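4. Results of the school meals survey

The district of Hasivby introduced free breakfast in its primary schools in December, as part of the Anovell plan for the inclusion of minority-language families. Our report examines whether the measure reached the households it was written for. The survey form was sent to 3,769 households and 607 returned it. Forms were available in 2 languages.
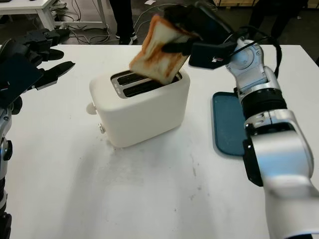 Figure 3. A slice of toast at the rear slot of a two-slot toaster.

Take-up was lowest in Jokside, where registration required proof of address. Families in temporary housing often could not supply this - the form has no field for a shared or informal address. In Eskola, where schools registered pupils directly, the gap between language groups was small.

The return rate limits what can be concluded. Households with unstable housing are likely to be underrepresented, and the true gap in Jokside may be wider than the one measured.

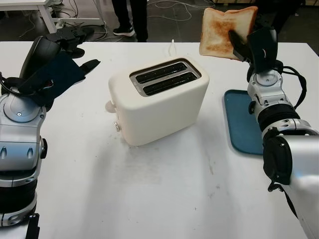
Figure 4. Toasted slice held above the table, toaster at center.

4.1 Recommendations

The proof of address should be dropped for meal registration. The district should also publish take-up by school each year, per 1,000 pupils, so that later reports can use the same base.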